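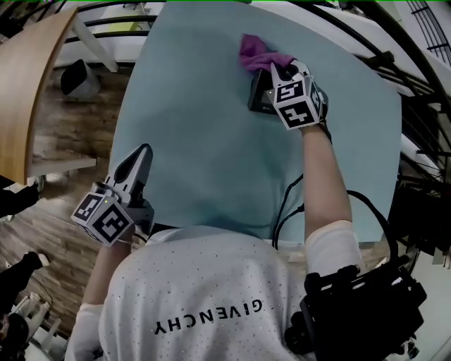
Funcombe Handheld Gripper Pair: a long review after a lot of table wiping

I have been putting off this review because I wanted to live with the grippers long enough to be fair to them, and then I kept finding one more thing I wanted to try first. So this has grown a bit. If you only want the short version, I like them very much, I would buy them again, and I would set aside money for better cable straps on the same day.

We are a small group and we collect demonstrations for household chores. Wiping tables is our bread and butter, along with folding small towels and putting cups back on shelves. For a good while we did all of this by steering a robot arm from a distance, and anybody who has spent an afternoon doing that knows how your shoulders feel at the end of it (and how few usable examples you have to show for all that effort!). The idea of simply picking up a pair of grippers and doing the chore yourself, with the markers and the camera keeping track of where your hands went, had been on our wish list since Plarnville, which was our first attempt at a chore collection and taught us mostly what we didn't want to do again.

The Funcombe set came to 2385 dollars for the pair, with the marker cubes, the cables and the carrying case. I know that is real money. We had looked hard at the Ono grippers too, which cost less, and we had a pair of those on loan for a couple of weeks, so I'll compare where I can.

First impressions. They are lighter in the hand than I expected and they balance nicely, with the weight sitting back over your knuckles. The fingers are stiff enough that when you press down on a table the cloth stays where you put it. That was my biggest worry. With the Ono pair, the fingertips would splay a little under pressure and the cloth crept out sideways after a few strokes, so that half our wiping examples ended with someone chasing the cloth. You don't want a model learning that! With the Funcombe you can pinch a cloth, bunch it up, lean on it properly and push it away from you across the table, and it feels a good deal like wiping with your own hand.

It did take me most of a day to stop wiping like a person holding a tool and start wiping like a person. My early examples are stiff and slow, and I keep them in a separate folder that doesn't go into training. If you are bringing new people in, let them wipe for a good half hour with nothing recording. They will relax, and the strokes get longer and more even.

Now, two hands. I went back and forth on whether we needed a pair at all for a job like wiping, where one gripper does the work. I'm glad we bought both. The idle hand matters more than I thought it would. People steady themselves, they hover, they reach over to shift something out of the way, and if the second hand isn't being tracked you lose all of that. We do ask everyone to keep the spare gripper where the head camera can see its cube, even when it has nothing to do, and it's the instruction people forget the most. Hands drift down to the side when they aren't busy. I still do it myself.

Tracking is very good as long as you respect the cubes. They are big, crisp and easy for the camera to find, and having patterns on several faces means you can turn your wrist quite a long way before anything drops out. Where we did lose them was at the far end of a long reach, when a sleeve or a forearm got in between. Out of the first 255 wiping examples, we threw away a good number for that reason alone, and nearly all of them were recorded on a Sunday when I had set the table too far from where people were standing. Moving everybody closer fixed it. So I'm counting that one against me and leaving Funcombe out of it.

The cables are my one real grumble. Each gripper is wired, and the leads are on the stiff side. On a long push they drag along the table, and if you are wiping in circles they will sooner or later end up under the cloth. I'm particular about this because a cable lying across the surface becomes part of every single example, and I would much prefer the model to see tables with nothing trailing over them. The straps in the case are short, thin things that slide down to your wrist by the third or fourth example. We replaced them with wide elastic bands, one above the elbow and one near the shoulder, and that helped a lot, though I wouldn't call it solved. Ono's cables are softer, I will give them that.

The software is plain and does what it should. You press to start, you press to stop, and the example gets saved with both grippers lined up in time with the video. Getting everything out into our own format was an evening's work. I had set aside a week for it, having been through the Kapoor recorder before, and I'm afraid I told everybody it would be a week, so I looked very clever for a short while. There is a small replay window that shows the gripper paths over the video, and I would urge you to use it after every batch. We caught a loose cube that way once, before it spoiled a whole afternoon.

A few smaller things, in no order. The finger pads pick up lint from cheap cloths, so give them a wipe at lunch. The grips are sized for medium to large hands, and the person with the smallest hands in our group finds the trigger a stretch by late afternoon. The case is excellent. The printed manual is short and the drawing for mounting the cubes is too small to read, but the larger one on their site is fine. Spare pads come two to a packet, which for a set with two grippers is a bit stingy when you think how many fingers that makes.

How do the examples hold up in training? Nicely, so far. Our wiping policy from the handheld examples presses more evenly than the one we had from the remote-steered arm, and it covers the corners, which the old one always skipped. It still lifts off too early at the edge of the table, and I suspect that is just how we all wipe when we're getting tired. I have a fresh batch planned for November with shorter turns and more breaks.

Four and a half stars from me. Soften those cables, Funcombe, and make the straps wider, and I'll happily come back and add the other half.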